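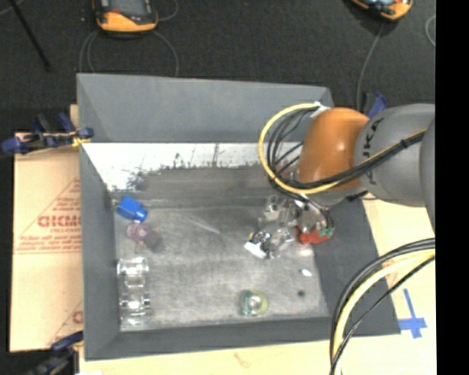 Soltodwood to vote on its bins, again

Residents of Soltodwood will be asked in February whether they would like to keep the town's grit bins where they are, move them somewhere else, or go on arguing about it, an option that does not appear on the ballot paper but has so far proved the most popular.

The parish council agreed to the poll on a close vote after a meeting that began at 7pm and was still discussing the minutes of the previous one at 8.30. It covers 80 bins, most of them at the bottom of hills. Critics have long pointed out that by the time a driver reaches the bottom of a hill in Soltodwood the grit is of mainly sentimental value.

A review by the consultancy Pallus, which cost the parish £3,000 and runs to more pages than there are bins, recommends putting them at the top. It also recommends a second review.

The council received 492 letters on the subject during the autumn consultation. A summary published with the agenda sorts them into "in favour", "against" and "other", the last being the largest group by some distance. Several in this category concern the bus shelter. One is a recipe for parkin, which the clerk's office has acknowledged with thanks and filed under highways.

Feeling runs highest on Ratska Lane, where the bin stands outside the old chapel and has been used over the years for grit, lost gloves and, during one general election, the leaflets of every party. A petition to leave it alone describes it as part of the historic character of the lane. The chapel dates from 1738. The bin does not.

At the other end of town, households on the Sobczak estate say they would take any bin at all. The estate was finished too late for the original list and too early for the revised one, and in last winter's cold spell people there got their cars out using cat litter and a quantity of table salt that cleared the shelves of the corner shop. The council says it has every sympathy and that the estate will be considered in due course.

Ballot papers will go out with the parish newsletter, and can be handed in at the library or posted through the council office door. They should not be left in the grit bins, as happened with the poll on the Christmas lights. The result will be announced in the village hall, weather permitting. The car park there slopes, and its nearest bin is at the bottom.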